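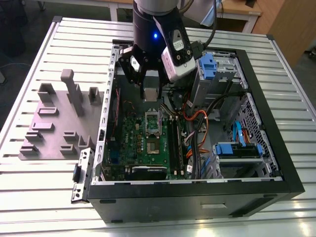
Robot Handling Lab - Handout 4
Comparing grippers for work inside a PC case

Read this before you come to the lab. You will work in pairs and each pair gets one arm for the whole session. Bring your notes from Handout 3, as you will need the tool offsets you measured there.

What the session is for

Last time we picked loose blocks off a flat table. Nearly any gripper can do that. A computer case is harder. It has walls, cables that move when they are touched, and parts that sit close together. We want to find out how much the choice of gripper matters once the arm has to reach down between things.

You will try 2 grippers on the same arm, with the same controller settings, and write down what each of them does well and badly.

The grippers

Wondby: two fingers, electric, parallel motion. The fingers are long and narrow. Grip force is set in software, from 1 to 100. Start at 22 and go up only if the part slips.

Prurnov: two fingers, electric, with wider pads and a softer rubber face. It holds smooth parts better but needs more room on both sides. It is also the heavier of the two, so the payload value in the controller must be changed when you fit it. If you forget, the arm will drift upwards or sag when you switch to hand guiding.

The tasks

Task A. Lift a small flat part out of the case and put it in a holder on the fixture plate.
Task B. Unplug a SATA cable from a drive.
Task C. Pick up a memory module from the plate and bring it to just above its slot. Do not try to press it in. That is next month's work, in August.

Do each task ten times with each gripper. Put the case back to its starting position between runs. The tape marks on the table show where the corners go.

Setting up

Home the arm before you switch on the gripper. Load the program called Pereyra from the shared folder and check that the approach height reads 200 mm. The program stops there and waits for you to confirm before it goes down into the case. Keep a hand near the stop button while it descends.

Keep the speed at the lower setting for all runs. Several pairs last year raised it to save time and then had results which could not be compared with anyone else's.

Wrist camera

The camera is fixed beside the gripper and looks past the fingers. At close range the fingers hide part of the view, and the pads on the Prurnov hide more of it. Take your part position at the approach height, before the descent, and do not take a second reading lower down. Shiny metal in the case can upset the reading. If the position jumps between two readings, turn off the bench lamp and try again.

Check the cable from the wrist as well. It should have enough slack for a full turn of the last joint. Damián Ulloa will show you how to clip it.

What to record

For each run: gripper, task, force setting, time from confirm to release, and the result. Use these words for the result so that we can put the tables together: done, slipped, missed, collision, stopped by hand. Add a note if a cable got in the way - say which one and on which side of the fingers.

A slip after the part has cleared the case still counts as slipped.

Questions for your write-up

Which task showed the biggest difference between the grippers, and was it the pads, the finger length or the weight?
Did a higher force setting help with the SATA plug, or did the plug turn in the grip?
Would you change the fingers or the approach path first?

Write two pages at most, with the table attached. Hand it in to Wenceslao Iturra in room 558 or upload it to the Cidodholm course folder. Put both names on the first page.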